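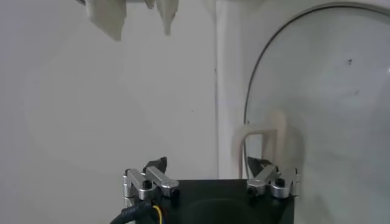
Potatville Staff Kitchen Club - members' diaries

June, a little after four. Steamed buns again, the plain dough, no filling. Last time the undersides went gummy, so the changes were kept small: less water in the dough and a shorter second rise. Weighed the first piece at 71 g and tried to match the others by eye. They did not match. Flour was the Amix one Monique left in the cupboard, which takes up water more slowly than mine.

Room at the far end, white table against the wall. The steamer is the electric type with a steel basket on a white base. Filled it to just under the line and set 11 minutes from first steam. Severino holds that the time should run from switching on. I disagree, because the warm-up depends on how cold the tap is.

Unloading went to the round plate with the raised rim. It has enough width to keep the buns from touching, and they stick to each other if they touch early.
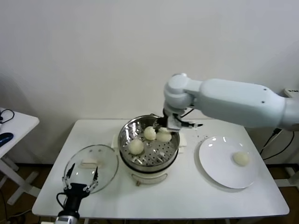 Three in the basket, one on the plate.

The surface is still lumpier than I want. Lucienne thinks this is under-kneading and she may be right - I stopped when the dough was smooth outside and did not cut it to look. Next batch gets another few minutes and a rest under a cloth before shaping.

Also to settle: the lid. The glass one collects water on the inside and must be tilted away from the food when it comes off, or the drips mark the skins. Heledd wraps hers in a towel.
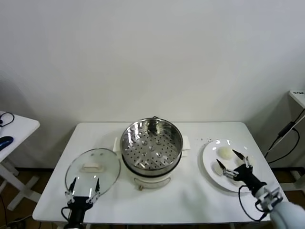
I have not tried that on a lid with vent holes and would want to keep them clear. Dorian has offered a bamboo basket, but I doubt it fits the base. Will measure it.

Crumbs on the table to wipe. Base to be emptied and left open overnight. Ask Monique for the rest of the flour.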